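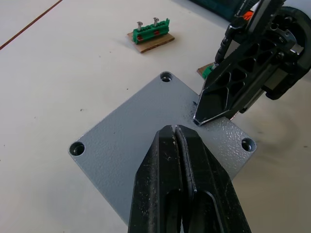 Para pasar una pieza de una pinza a otra lo primero es que los dos brazos estén de acuerdo en dónde está la mesa. Parece una tontería y es donde se nos fue casi todo agosto. En el club empezamos siempre con la placa cuadrada gris, la de pintura rugosa, porque pesa, no rueda y tiene los agujeros avellanados cerca de las esquinas, que sirven de referencia. La ponemos en rombo, una esquina apuntando al fondo. La pinza de dedos ranurados entra por abajo, con los dedos casi juntos, y la de dedo calado entra por la derecha y va al borde de arriba. Las bornas verdes sobre cartón quedan detrás y son para el ejercicio 2, todavía no se tocan.

Apuntes para el grupo nuevo, 14/11/2018. Los paso a limpio deprisa, si falta algo preguntad a Filipa Gouveia.

## Antes de encender

- Mesa limpia. Pasar un trapo, las motas luego confunden al detector de bordes.
- Seta de emergencia a mano. Una persona en la seta, otra en el teclado, **nunca la misma**.
- Mirar los cables de los dos brazos, que no queden tirantes al girar la muñeca.
- Cargar el perfil `feltov_dos_brazos`. El otro perfil, el de Nulstead, es de la competición del año pasado y tiene los límites cambiados.

## Paso 1 – Cero común

1. Brazo A a la posición de reposo. Brazo B igual.
2. Bajar A en manual hasta la marca de lápiz de la mesa. Velocidad 100, no más.
3. Guardar el punto como `origen_A`.
4. Retirar A del todo. Del todo, eh.
5. Repetir con B y guardar `origen_B`.
6. Ejecutar `comparar_origen`. Si sale diferencia en Z se repite, no se corrige a mano en el fichero. (Sławomir Sikora lo corrigió a mano una vez y estuvimos dos tardes buscando el fallo.)

## Paso 2 – Colocar la placa

Girada 45 grados, a ojo vale. La cámara de muñeca tiene que ver por lo menos tres agujeros. El cuarto lo suele tapar la propia pinza, el programa ya cuenta con eso y calcula el centro con los otros.

Si detecta dos: mover la luz, casi siempre es un brillo en el chaflán del agujero. Si detecta cinco o seis: está cogiendo manchas o desconchones, subir el umbral de 190 a 277 y probar otra vez.

## Paso 3 – Aproximación

Aquí es donde se choca la gente.

- Primero B, el de la derecha. Que la punta llegue al borde y **pare**. No apretar todavía.
- Luego A desde abajo, con los dedos por encima de la placa, sin tocarla.
- Los dos a la vez solo cuando haya salido bien por separado tres veces seguidas.
- Ojo con la carcasa de B, es gorda y ocupa más de lo que paree en la simulación.

La pausa entre un movimiento y otro, 400 ms. Con menos, B todavía vibra y la lectura baila.

## Paso 4 – Coger y soltar

Fuerza baja. La placa es metálica pero la pintura salta, y un desconchón nuevo es otro falso agujero para el siguiente grupo. Levantar un par de dedos, esperar, bajar. Abrir despacio.

Apuntar en la hoja: intento, perfil, umbral, si salió o no. También los que salen mal!! Sobre todo esos.

## Fallos tipicos

**"Fuera de alcance" en A** – la placa está demasiado al fondo. Acercarla.

**B empuja la placa** – `origen_B` mal guardado. Volver al paso 1.

**No ve ningún agujero** – tapa de la cámara. En serio, mirad la tapa.

Para el ejercicio 2 (bornas, coger sin volcar el cartón) hace falta tener firmada la hoja de este. La prueba de Trusomgate lleva las dos cosas seguidas, así que no os saltéis la placa aunque aburra. Las hojas, en la carpeta Jasińska, estante de abajo.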